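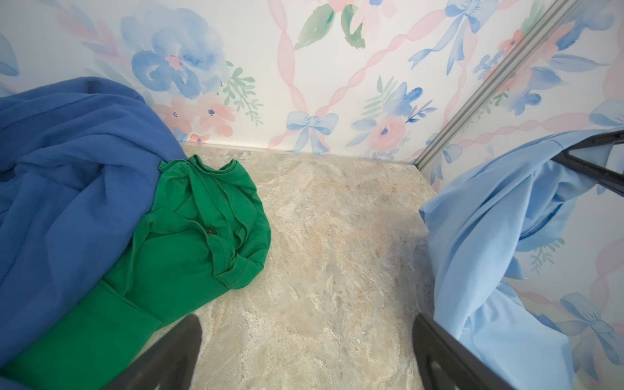 How long does a fighter get if she misses the weight the first time?

Two hours, under the rules we were boxing to, and she can try as often as she likes until they run out.

Domínguez missed it at ten past one on the Friday. The limit was 158 pounds, a catchweight her people had asked for in the first place, and the man at the scales read out 161 and a half and then read it out again in case anyone wanted it to be something else. She stepped down and put her tracksuit back on. Her trainer looked at the floor. I'd already been on. I was 157 and a quarter and I was eating a banana.

"Stop looking at her," Branislav said.

"I'm not."

"You are. Eat."

The weigh-in was upstairs at the Mavelel, in the room they used for wedding breakfasts. There was a stack of gold chairs along one wall and a bar with the shutter down. The show was the next night in the big hall below us, and you could hear them putting the ring together, somebody dropping the steel and somebody else telling him about it.

I'd been a professional for six years by then. I'd had 19 fights and won eight of them, and most of the ones I lost were in places like Codholm, against girls who had sold the tickets. That's how it works. The home fighter sells tickets and the ticket money pays for the opponent, and I was the opponent. Domínguez had sold 400. She was from two streets away from the hall and had won all seven of her fights, and there was talk of an area title if she got past me tidily.

Branislav Urban had trained me since I was fifteen. He had a gym over a carpet shop in Trilside, with one ring and a boiler that knocked. He'd boxed himself as a young man, though he didn't talk about it much, and he drove a van for a bakery in the mornings, so he was always awake when other trainers were asleep and asleep by nine at night. He took ten per cent off me when other people would have taken twenty-five. When I lost he took nothing and we argued about it in the car.

The promoter came across at half past one. He was a big, polite man with reading glasses on a cord.

"She'll have a go at it," he said. "But she's dry already. I don't think it's coming off."

"Then there's no fight," said Branislav.

"Well, there's a fight if you say there's a fight."

He meant we could agree to go ahead with her over the weight. I'd get a piece of her purse for it. He said £300, and Branislav laughed, and he said he'd see what he could do and went away again.

I asked Branislav what he thought. He was folding my sweatshirt into a square, which he did with everything, and he didn't answer until he'd finished.

"Three and a half pounds today," he said. "Tomorrow she drinks, she eats, she's maybe twelve over you. She hits hard at the right weight. So she hits harder."

"But she'll be drained."

"Maybe. Or maybe she never tried to make it. Look at her lips."

I looked. They weren't cracked at all. Mine were. I'd spent three weeks on chicken and green beans and the last day and a half on almost nothing, and my lips were split in two places. Hers looked all right from where I was. But you can't tell from lips, whatever Branislav said. I've seen girls with lovely lips who couldn't stand up in the shower.

She went off with her trainer and a skipping rope. There was a car park at the back and I could see it from the window by the fire door. She had on a plastic suit with a coat over it and she skipped next to the bins for a quarter of an hour, then walked round and round the parked cars, then skipped again. It was cold out. After a while an older woman came out of the side entrance and stood with her arms crossed, and I took her to be the mother. She said something and Domínguez shook her head and kept going.

I went and sat on one of the gold chairs.

My sister rang. She'd booked the Saturday off and was coming down with her two eldest on the four o'clock train, and she wanted to know if there was anywhere near the hall that did chips. I said it was a seaside town and there would be chips. She asked how the weight had gone. I said mine was fine.

"You sound funny," she said.

"I've just had a banana."

"Is that all you've had?"

"I've got a flask of soup."

"Have the soup, then," she said, and one of the kids started shouting and she had to go.

At twenty past two Domínguez got back on the scales, with two women from her gym holding up a towel. She was 160. It had cost her everything to get there, you could see it now. Her face had gone small. The man said she had fifty minutes left, and she sat down on the carpet with her back to the shutter and shut her eyes.

The promoter came over again. He said £500. He said there were coaches booked, and it was the chief support, and if it came off he would have to give money back. He was quite open about it, I'll say that for him.

"She can't go back in that car park," I said.

"That's up to her corner."

"She'll make herself ill."

He took his glasses off and let them hang. "So say you'll take it at 160 and she can have a drink of water."

Branislav said, "Give us five minutes," and walked me out to the landing.

He had the arguments lined up. If I said no, I'd be paid my expenses and maybe half my purse, and I could be back in Trilside for tea. My eye would stay as it was – I had a scar over the left one that opened if you breathed on it. I had a job I liked well enough, in the stores at the hospital, and a week's leave I hadn't used. If I said yes, I would be giving away weight to a younger woman in her own town, with a referee who knew her name.

"And if she's really that dry?" I said.

"Then one more day won't fix it. And you'd beat her, and you'd feel bad."

"I wouldn't feel that bad."

"No," he said. "Maybe not so bad."

Down in the hall they had got the ring up and someone was walking about on it, testing the boards. It made a hollow sound, and there was one place, near what I thought must be the far corner, where the note changed. I remember thinking I ought to keep her out of that corner. That was when I knew I was going to do it, and I told him.

He went in to talk about money. He came out with £600, and a condition I hadn't thought of. She was to weigh again at nine in the morning and not be more than ten pounds over the limit. He'd got it written on the back of a running order and signed by the promoter and her trainer, and he made me sign it as well. He put it in his inside pocket with the van keys.

I walked past Domínguez on the way to get my bag. Somebody had given her a bottle of water and she was taking it in very small sips, the way you have to. She looked up.

"Cheers," she said.

"All right," I said.

We didn't speak again until afterwards.

At nine the next morning she was 167, one under. Branislav checked the dial himself and had the man move the scales to a different part of the floor and do it over. It was still 167.

I've been asked about the fight a few times and there isn't a lot to tell. She was strong for two rounds. She caught me with a left hook in the second that I felt in my hip, of all places, and the crowd came up off their seats, and I held on to her and leaned until the referee pulled us apart. In the third her legs had started to go. She was still throwing but the punches arrived late, and I could step in behind them. I kept jabbing. Branislav wanted the body, he was shouting for it all night, and in the fifth I went there and heard the air come out of her.

She never went down. It was six rounds of two minutes and she was on her feet at the end of all of them, and at the bell she put her forehead on my shoulder and left it there. The scar had held. The referee scored it 58–57 for Domínguez.

My sister said a word in front of her children. Branislav was up on the ring apron, and he asked the referee very quietly which rounds he had given her, and the referee told him, and Branislav nodded and got down and started putting the bucket and the stool away.

She came to our changing room later on, in her coat, with her hair still wet. She stood in the doorway and said she'd thought I nicked it. I said I'd thought so too. She asked if I'd do it again in December, at the proper weight, and I said she'd better ask him, and Branislav, who had his back to us and was rolling up bandages that could perfectly well have been thrown away, said it would have to be in Trilside.

"How many can you sell in Trilside?" she said.

He thought about it. "Sixty," he said.

"I'll bring a coach," she said.

Then her mother called her from down the corridor, and she went, and I had the rest of the soup.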